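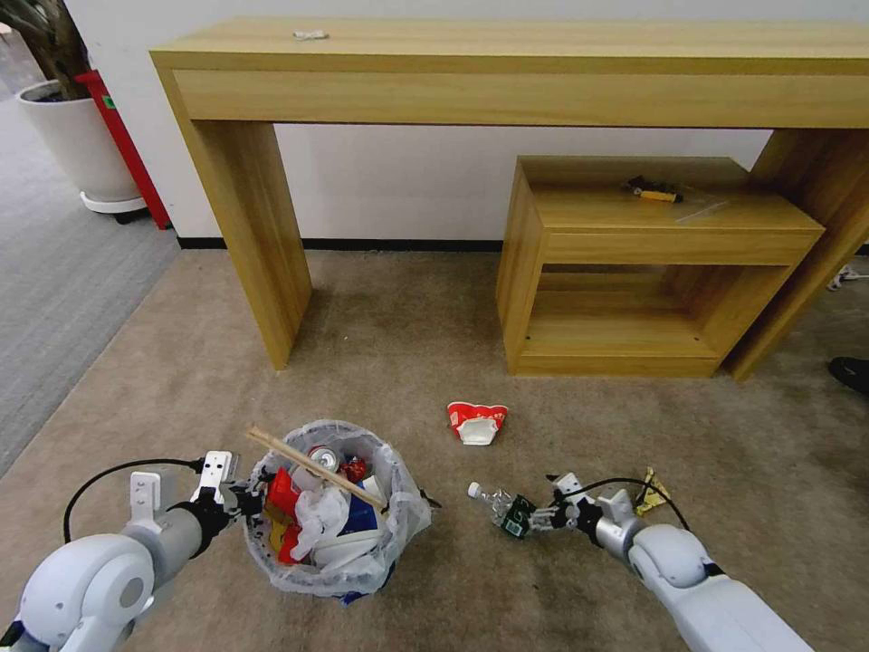

ナレディ・ドラミニからは、自分の家で録音すると声が風呂場のように聞こえるが、マイクを買い替えるべきか、という質問が先に届いています。最初にこの質問を読み上げる。答えはまだ言わない。

発表用メモ「家の部屋で朗読を録音する」
2019年6月7日 ビンコム朗読会

始めのあいさつ
私の日本語で聞き取りにくいところがあれば、途中で手を挙げてください、と言う。録音の専門家ではないことも言う。朗読を録音して、目の不自由な方に届ける活動をしてきた者として話します。

一 部屋の音とは何か
声は口からマイクに真っすぐ届くだけではありません。壁、天井、床、机にも当たり、少し遅れてマイクに届きます。遅れて来た音が、もとの声に重なります。風呂場の声は、重なる音がとても多い声です。
ここで手をたたく。会場の響きを聞いてもらう。それから、ドアを開けて廊下でもう一度たたく。違いを言葉にしてもらう。「硬い」「遠い」「金属のような」など、どの言葉でもよい。

二 部屋を選ぶ
スライドの部屋を見てください。床はじゅうたんで、壁は白い平らな壁です。じゅうたんは高い音をよく吸いますが、低い音はあまり吸いません。平らな壁は音をそのまま返します。ですから、このような部屋で読むときは、まず壁のことを考えます。壁に向かって座ると、返った声がすぐマイクに入ります。
台の上にマイクを置きたくなりますが、台の板も音を返します。厚いタオルを敷くだけで、かなり変わります。
植物は音を吸うか、とよく聞かれます。鉢が一つあるだけでは、ほとんど変わらないと思います。植物は目のために置いてください。(笑いがなくても先へ進む)

三 お金を使わない方法
・開けた洋服だんすの前で、服に背中を向けて読む。
・布団か毛布を背中の後ろに掛ける。
・マイクと口の間を、手のひら一つ分ぐらいにする。近づけば、部屋の音は相対的に小さくなります。
・冷蔵庫の音に気をつける。人は慣れてしまうので、録音を聞いて初めて気がつきます。
冷蔵庫の電源を切る方は、車の鍵を冷蔵庫の中に入れてください。鍵がないと出かけられませんから、電源を入れ忘れません。私は一月に忘れて、魚をだめにしました。

四 聞き比べ
録音を二つ流す。同じ文章、同じマイク、同じ部屋。一つ目は毛布なし、二つ目は毛布あり。どちらが先かは言わないで流す。
音量に注意。ネットリーの会場では大きすぎて、前の列の方が耳を押さえました。つまみは85まで。100にしてはいけない。
流した後、三十秒ほど黙る。すぐに説明を始めるのは私の悪いくせです。

五 マイクの質問に戻る
ドラミニさんの質問に答える。買い替えの前に、毛布を試してください。感度のよいマイクに替えると、部屋の音もよく入ります。私も最初の年にガラーリのマイクを買い、隣の家の犬まできれいに録れました。今のマイクでも、座る場所を変えれば、たいてい問題はありません。
ただし、雑音がいつも「サー」と聞こえる場合は別の話です。部屋のせいではないことがあります。接続の線を替えて、もう一度聞いてください。

六 読む人の体
時間が足りなければ、ここは飛ばす。
長く読むと、声はだんだん下がり、速くなります。段落の終わりで水を飲む。冷たい水より、ぬるい水が私には合います。ページをめくる音が入ったら、止まって、文の頭から読み直す。文の途中から読み直すと、つなぐ人が困ります。編集をしてくれるナレディ・ファン・デル・メルヴェに、何度も注意されました。

質問の時間
出そうな質問:
・子どもがいる家ではどうするか。→ 夜に録る。または、短い章を選ぶ。
・卵のパックを壁に貼る方法は。→ あまり勧めません。薄い紙なので、低い音には効きません。
・屋外で録ってもよいか。→ 反射は少ないが、風が難しい。
答えられない質問は、紙に名前と一緒に書いてもらい、後で返事をします。

片づけ
毛布は会の物なので、たたんで棚に戻す。延長コードはソブチャク会館に返す。録音の宿題の用紙を出口で渡す。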